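3.2 Collecting demonstrations by hand

All demonstrations in the Zistum set were given with a hand-held gripper, so no robot arm had to be present while we recorded. We found this wonderfully freeing! Bontu Tekleab and Leif Ingvarsson could carry the tool straight to the work and show a grasp the way they would do it themselves, including the small tilts of the wrist that our earlier joystick sessions always flattened out.
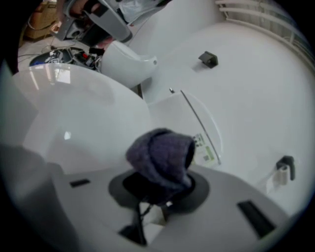

Figure 3. Hand-held demonstration with a soft purple cloth item among white curved panels.

Soft goods were the part we looked forward to most. A fuzzy item gives way when the fingers close, and each person settled on a slightly different approach. We kept that variety. Of the 331 demonstrations recorded in March, 100 were set aside for testing, and the rest went into training the Lusen policy. Nine were repeated by remote control for the comparison in Section 4.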